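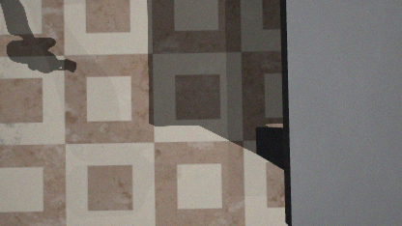 Carrelage en damier, crème et beige veiné

De : Shahram Esfahani
À : liste Ekercombe-débats
Objet : Re: La lettre du président Bakhtiari

Harvey Penner a écrit :
> Je trouve qu'on est injuste avec lui. Il a publié sa lettre lui-même, il y
> explique pourquoi il reporte le scrutin à mars et il promet de ne pas se
> représenter. Combien de chefs d'État en font autant après 14 ans de pouvoir ?

Harvey,

J'ai lu la lettre deux fois et je n'y trouve pas cette promesse. Il écrit qu'il « n'envisage pas, à ce jour » un nouveau mandat. Il avait employé presque la même formule avant le précédent, et on connaît la suite.

Sur le report, l'explication me laisse froid. Il manquerait environ 210 bureaux de vote en état d'ouvrir. Soit, mais où est la liste ? La commission électorale ne l'a pas publiée, et les 8 députés qui l'ont réclamée attendent encore une réponse. Qu'on me dise au moins dans quelles provinces.

Quant au fait qu'il ait tout rédigé lui-même, permets-moi d'en douter. Les deux premiers paragraphes reprennent mot pour mot son discours devant le parti.

Je veux bien changer d'avis si le décret de convocation paraît avant la fin de la session. Quelqu'un ici a-t-il accès au journal officiel ? La version en ligne s'arrête au numéro d'avant la lettre.

Shahram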